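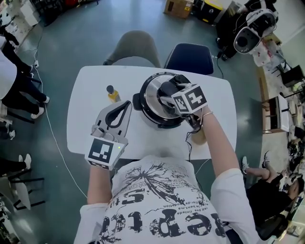

Wanted: part-time kitchenware tester, Hollis Street workroom

Posted Sun 13 March

Lelus is a small outfit that writes care and use guides for household goods, the folded paper you throw away and then look for in May. Before we tell anyone how to clean a pot, somebody has to cook in it, scrub it, put the lid on, take the lid off, and form an opinion about the knob. We are looking for that somebody.

The work is done at a white table, sitting down, with a pot, a sponge and whatever is next on the shelf. You will lift lids a great deal. You will learn which side handles suit a person with normal hands and which were drawn by someone who orders in. Then you will write it down in plain sentences, and Unnur Lund will cross out the adjectives.

Hours: 22 a week, spread over four days. Mornings preferred, and the radio is already spoken for.

You should have:
- patience with burnt rice, including rice you burned on purpose
- a working knowledge of dish soap
- handwriting that Traian Cozma can read without calling you
- no strong loyalty to any brand of saucepan

A background in catering is welcome. So is a background in having raised teenagers. We once hired a man with a degree in metallurgy and he was very good on lids and hopeless on sponges.

The room is shared. Expect chairs that don't match, extension cords on the floor, and cardboard boxes that arrive faster than they leave. Wear shoes you can stand in and a T-shirt you don't mind getting sauce on. There is no uniform, though Alby Baxter did propose an apron and was outvoted.

Pay is hourly and discussed at the interview, which lasts 90 minutes and includes washing up. You may keep two items a season from the finished pile. They will have seen some things.

To apply, send one page to Lucía Robles at the Premard building, second floor, telling us about a pan you regret. Please don't send the pan.

Search jobs in Sollurdale
Keyword or job title
Go

Comments (3)

dmk33: Is the rice burning paid at the same rate as the other hours?

Siamak Esfahani: Applied last year with a full page on a nonstick wok. Got a very kind no. Trying again with a fondue set.

tansy_w: Is there parking, or do I carry my regrets up from the bus stop?

Recent listings
Evening cashier, garden center
Piano mover (experience with stairs)
Weekend baker, Sollurdale market
Proofreader, seed catalog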